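Part 4: Showing the door task in the simulator

1. Load the Hutano room and put on the headset. I keep my elbows loose - stiff arms make for jerky demos.

2. Squeeze both triggers to take over the arms, then bring them up slowly.

3. Start recording before you reach for the door. You want 12 good runs, and I usually toss my first 2.

Caution: let go of the triggers before you scratch your nose. The arms copy everything! 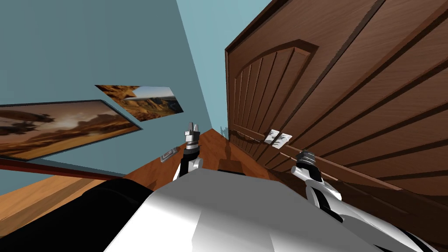 Fajardo wrote back that slow runs trained better at Trarholm, even with a few pauses left in.

4. Save, reset the room and go again.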